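Two arms, two hands, one very patient shoe rack

Jul 13, 2025

The second arm is on! I've been promising this post since March, when the left arm was bolted up by itself and kept leaning the whole body over like a tired commuter. Now there's a right one to balance it, with a proper hand on the end, and I've been grinning all week.

For anyone new, we're building a two-armed helper in the shared workshop on Gernitz Street. I do most of the wiring, Sohail Gilani does the mechanical work, and Pushpa Sisodia writes the software that keeps the two of us from looking silly. The robot is called Nestorar. (Pushpa's pick. I voted for something shorter.)

The hands

We went back and forth on these for ages. Simple two-finger grippers would have been cheaper and we'd have been finished by spring, but I wanted fingers. Soft things are my whole interest here -- slippers, towels, hats, all the stuff that squashes when you grab it -- and I wanted a thumb that could swing out wide and come in from the side.

The right hand took me three evenings to wire. I had one connector in backwards the whole first evening, so every time I asked for the index finger I got the thumb. Sohail thought this was the best thing he'd ever seen and wouldn't let me fix it until he'd had a turn.

Cables

I hate cables. The ones on the left arm now follow the joints pretty closely, with enough slack at the elbow for a full bend. The right arm still has a thin black one trailing off it that I need to tie down. I've ordered a bag of 500 clips from Dritport, so that should be plenty, maybe for the rest of my life.

What we're practicing on

We moved out of the machine room and into the sitting corner, carpet and armchair and all, and set up a shoe rack. I love it as a test. You get a high shelf and a low one, and the low one is mean: the board above blocks part of the view, and the hand has to come in flat or it knocks its knuckles. The cream slides live on top and the gray slippers go underneath, toes to the back. We're starting with the gray ones on the right.

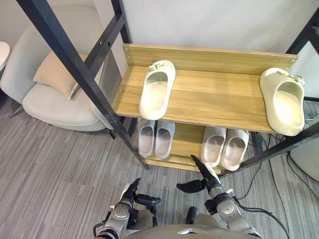

What's next

Speed, first of all. A single reach takes 19 seconds at the settings I trust, and Pushpa thinks we can get that down to 7 without doing anything scary. I'd be happy with somewhere in between.

After that I want to work on the slides. The strap looks like an easy thing to hook a finger under, but the sole is thick and stiff, and I have a feeling it'll want to twist. Sohail says pinch the heel. We have a bet on it, loser sweeps the workshop.

Manee Panyasiri asked in the comments last time whether I'd share the wiring diagram. Yes! It's drawn on the back of a pizza box right now, so give me a few days to make a clean copy and I'll put it up here with the connector list, including which way around they go.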